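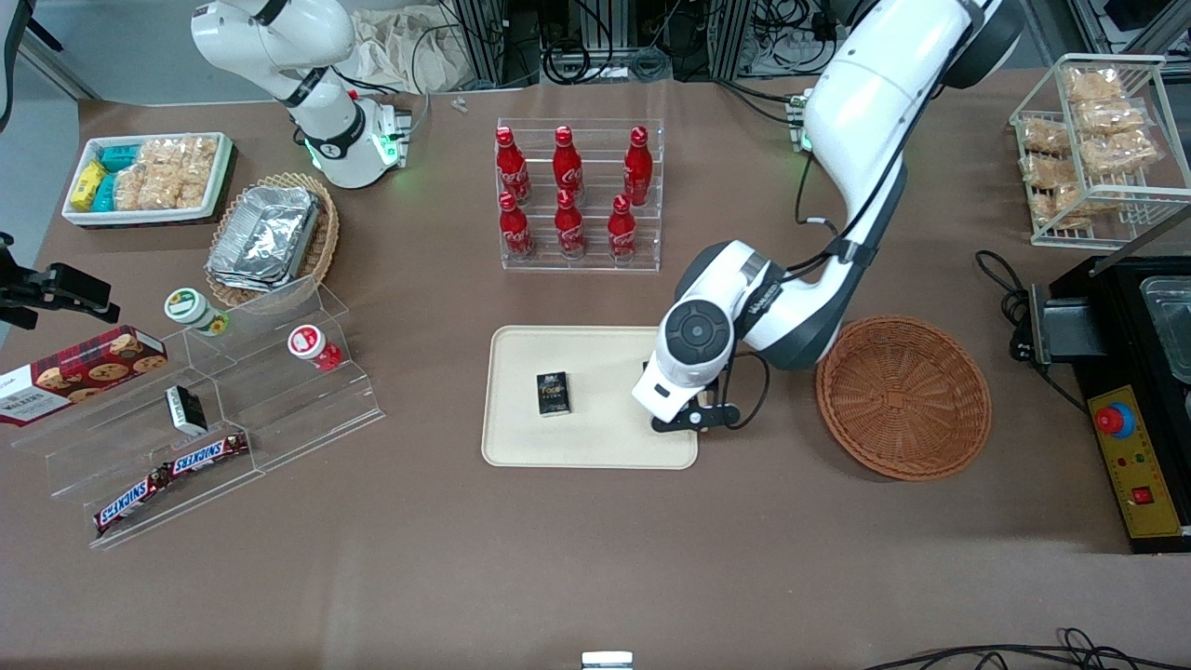
Snack counter, Flurngate site, at inspection.

SNACK COUNTER INSPECTION CHECKLIST
Form 3139, sealed goods and drinks
Site: Flurngate
Operator: Umali
Date: 9 February 2021

Search this site Enter keyword Go

Ratings: S = satisfactory, C = comment, N = not applicable.

1. Bottled drinks
1.1 Caps in place on all bottles. S
1.2 Bottles held in a rack, not freestanding. S
Comment: Coca-Cola in a clear acrylic rack, two staggered rows. Check the rack feet at each refill. Replace the rack if a crack reaches a bottle opening.

2. Trays and baskets
2.1 Packs contained within the tray. C
Comment: The white tray is packed with boxed goods, wrapped packets and bagged rice crackers. Fill to the rim only. Bags go in last.
2.2 Foil trays stored in a basket. S
Comment: Foil edges bend easily. Discard any with a split rim.
2.3 Wicker baskets free of broken strands. C
Comment: Run a cloth around the inside of each basket. If it snags, take the basket out of use. The one on the right was empty at inspection and may stay out for returns.

3. Wire rack
3.1 Bags stacked on the tiers. S
3.2 Rack level. S
Comment: Recheck after cleaning. Maximum load per tier is 8 bags.

4. Stepped display stand
4.1 Stand is clear acrylic with no sharp edges. S
4.2 Small items stable on their step. C
Comment: One small black item is tilted. Lay flat or move to the beige tray.
4.3 Bars placed along the step. S
Comment: Two Snickers, end to end. Bars must not bridge two steps.
4.4 Boxed cookies supported. C
Comment: The Walkers box is heavier than the bars and should not bear on the stand. Store flat on the counter.
4.5 Allergen names readable without handling the pack. C
Comment: Peanut, milk, wheat and soy cards to be posted at the counter. See note A.
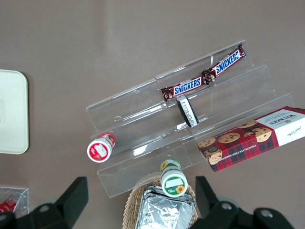 Umali replied to item 4.5 that cards tend to migrate when the counter is restocked, and asked whether a single printed sheet at the end of the counter would be accepted in place of one card per product. The sheet would be reissued whenever a product changed.

Note A. Accepted, with conditions. The sheet must list each product by the name on its pack, be fixed in place, and carry an issue date. Minimum type height is 11 points. A loose sheet will be rated C at the next visit.

5. Summary
No item was rated as a reason to close the counter. Items 2.1, 2.3, 4.2, 4.4 and 4.5 carry comments. Corrections are due in 17 days. Next scheduled inspection: September.

Related items
Bronderer acrylic stands: cleaning and load guide
Zerik wire racks: leveling procedure
Form 3139: notes for operators
Allergen sheet template, Flurngate
Basket and liner replacement log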